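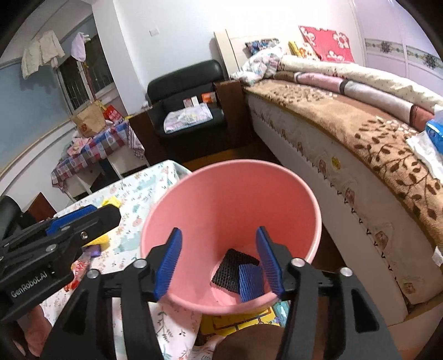

Hand-Held Grippers / Finger Pads

Stomine 30 Ribbed Finger Pad Set

Replacement pads for two-jaw hand-held grippers. Sold in pairs, blue only. Screws are not included; reuse the ones from the old pads.

The Stomine 30 is the softer of the two pads in the range. It suits mesh sponges, thin packets, film wrappers and other light goods that fold or slide when squeezed. For rigid parts, order the Verbeke pad, which is harder and wears more slowly on sharp edges.

Comparison notes

Tudur Kemeys ran both pads at our Stemham shop on the same pair of grippers. On crumpled film the Stomine pad held at the lowest trigger setting. The Verbeke pad needed a firmer squeeze and let go of flat wrappers more often. Reaching into a bucket or basin, the pads performed alike; jaw opening was the limit there. Open the jaws after the tips are past the rim.
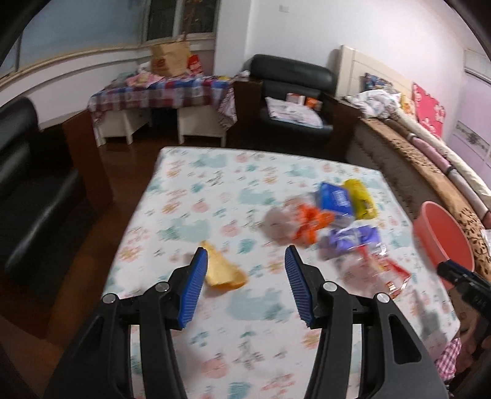 Jaws open over a patterned tablecloth, packets and wrappers to the right.

Fitting

Remove the old pad and wipe the mounting face. Seat the new pad with the ribs facing inward and tighten by hand. Close the jaws slowly and check that the ribs meet along their full length. Repeat the check after 8 hours of use.

Details

Part number: 686
Pads per set: 2
Spare sets per carton: 3
Cleaning: mild soap and water, no solvents
Ships from: Hudatdale

Pads with torn ribs should be replaced in pairs. A worn pad set against a new one will pull thin items to one side.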